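Join the Household Skills Sessions at Pastgate
Paid participants wanted, May 2026

Do you have a system for the dishes? Do you polish the doorknobs before company comes, or do you have strong feelings about which cloth goes on which surface? We would love to meet you!

Pastgate is looking for 34 people to spend time in our practice rooms on Fomthorpe Street doing the small jobs that keep a home going. We're interested in how people go about everyday cleaning and tidying when they're left to do it their own way, and we want as many different ways as we can get. You don't need any training. If you have ever wiped down a sink and felt pleased with it, you qualify.

What you'll be doing

Each participant signs up for a block of sessions at one of our stations. At the sink station you might rinse cups, scrub a cloth on the washboard, shine up metal pieces or clear the ledge around the faucet. At the counter stations there are glasses and spoons to sort out, spills to wipe and things to put back where you think they belong. The folding table is popular with people who like towels (there are many towels).

You'll get a short list of tasks when you arrive and a walk-through with one of our session leads. After that, the order is up to you. Some people charge through the list, others spend ten minutes getting one cup perfect, and both are welcome. We do ask that you talk to us afterward about what was easy and what was annoying, and those chats are often our favorite part of the day.

Time and pay

Sessions last two hours, with a break in the middle and coffee on us. Most people do eight sessions over four weeks, 16 hours in all, and you can pick mornings or afternoons. Pay is 23 dollars an hour, and you're paid for the walk-through too. Anyone who finishes the full block also gets a 50-dollar grocery card.

Who we're looking for

You should be 18 or older, comfortable standing for most of an hour, and fine with using both hands for light work. Left-handed people, please apply - we never have enough of you. We also want to hear from people who have cleaned for a living, whether in hotels, kitchens, schools or private homes, and from people who only started keeping house last year. You need enough English to follow the task list, though several of our leads speak other languages and are happy to help.

Please tell us in advance if you have skin allergies. We stock mild soap and plain cotton cloths, and we can swap out most products if we know ahead of time. 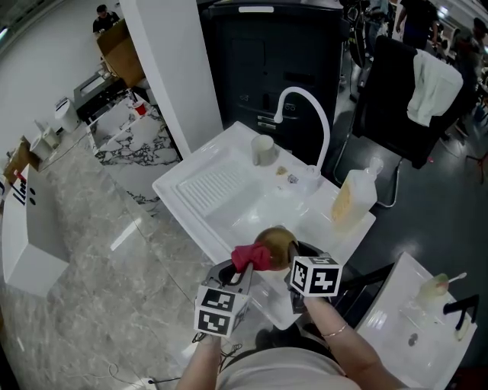 Polishing is the job people ask us about most, so let me say a bit more about it. We have a whole shelf of metal pieces for it, some smooth and some fiddly, and you choose where to start. A round brass-colored ball like the one over the sink is a nice first pick: hold it steady, work the red cloth around the side, turn it, keep going. It sounds simple, and it's surprisingly absorbing! The sink has a ribbed washboard on the left and a deeper basin on the right, and the crumbs or debris on the back ledge are yours to deal with whenever you like.

The rooms are shared, so expect other people nearby while you work. Wear something comfortable that you don't mind getting splashed. Lockers are free, and the building has an elevator and step-free access from the parking lot side. The Mekmont bus stops across the street.

How to apply

Send a few lines to Asif Sial, participant coordinator, at the Pastgate front desk, or drop in and fill out a card. Tell us which household job you like best, which one you put off, and when you're free. We read every note and try to reply within a week. If you'd like to come with a friend or a family member, mention each other's names and we'll do our best to book you at the same time.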